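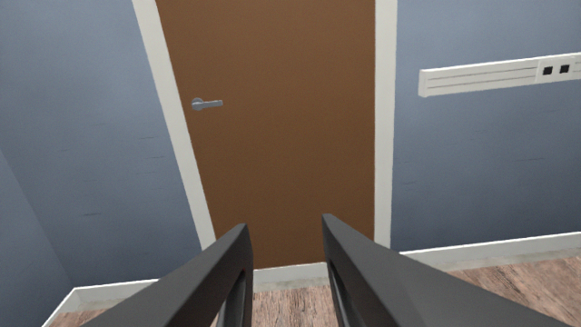
Home game moving from cash to a small tournament, talk me through it?

4 min read
Last updated in February
17 replies, 6 shares

porchlight_pete
Hi everybody, long-time reader and very occasional poster. We've had the same home game going for years now, quarter and half-dollar blinds, nobody gets hurt, good chili. The trouble is that two of the newer folks keep asking for a tournament, and I've finally said yes, mostly to keep the peace. I have a set of 800 chips (Stakora clay composites, the ones with the little wheat pattern on the edge) and a regular group of nine. I'd like to be finished by 11:30 because a couple of us have early mornings. What starting stacks and what blind levels would you use? And do you allow rebuys? I keep going back and forth on rebuys and my wife is tired of hearing about it.

riverratdeb
Oh, I love this, you're going to have such a good time! We made the same switch at our place in Kilirside and I'd never go back. My advice is start everyone with 5,000 in chips, blinds at 25/50, and twenty-minute levels. Allow one rebuy in the first hour and then close the door on it. People drive a long way to see you and it's a shame when somebody runs kings into aces on the second hand and spends the night watching your TV.

Larasati Siregar
Welcome, Pete! I'm going to disagree with Deb a little, with love, because I've played in her game and we didn't get out of there until almost two. Rebuys are what make a tournament run long. All those extra chips have to go somewhere, and the blinds have to get big enough to matter against them. With a hard stop at 11:30 I'd go with no rebuys and run a small cash table on the side for whoever busts. You already have the cash game people, so they'll be perfectly happy over there.

riverratdeb
That was ONE time, Lara, and it was because you and Gus wouldn't chop!

Larasati Siregar
I had a chip lead and I was having fun, I regret nothing.

foldemfrank
I'll be the grump. I don't like the side game idea at all. We tried it and people started playing badly on purpose to get out of the tournament and over to the cash table, where their buddies were laughing and eating all the good snacks. The last four players looked like they were being kept after school. If you're doing a tournament, do a tournament. Fifteen-minute levels, no rebuys, and if it ends early, run a second one.

porchlight_pete
Frank, that is exactly what would happen with my group, I can name the two who would do it. A second short one hadn't crossed my mind. Would you use the same stacks for it?

foldemfrank
Smaller. Half the stack, ten-minute levels. It plays fast and a bit silly, which suits the hour. Loser of the first one deals.

mittens_allin
Can I ask about the clock? We've been using somebody's phone and it goes to sleep, and then we have a long discussion over whether the blinds went up or not. My brother-in-law swears by an app called Stusus but I found it awfully fussy, and it wants you to enter every player before it'll start.

Larasati Siregar
I use Stusus and I like it, but I'll grant you the setup is a pain the first time. After that it remembers your players. Put it on an old laptop and turn the volume up so that everyone hears the level change. The argument about whose hand started before the beep will go on until the end of time no matter what you buy. Our rule is that the new blinds start with the next shuffle.

pocket_nines
Chip counts, Pete. With nine players and 800 chips you have plenty, but don't put them all out at once. Hold back your biggest color for coloring up later. And count the set before the night! I bought a used one and found out in the middle of a game that I was short 97 of the small ones. We ended up using pennies for the small blind.

mittens_allin
Pennies, I love it. We had a stretch with dry macaroni.

riverratdeb
Pete, what are you thinking for payouts? I'd pay three spots with nine players. Third place gets their buy-in back and goes home happy.

foldemfrank
Two spots. Pay three out of nine and everybody tightens up and waits.

riverratdeb
Frank, these are friends eating chili, it's okay if three of them go home happy.

porchlight_pete
I'm leaning toward Deb on this one, sorry Frank. So here's where I've landed: 5,000 to start, fifteen-minute levels, no rebuys, three places paid, and a quick second one if there's time. Cards are a fresh Pálfi deck that's been sitting in my drawer. I'll come back and tell you how it went, and I'll post the chili recipe if anybody wants it.

mittens_allin
Recipe please!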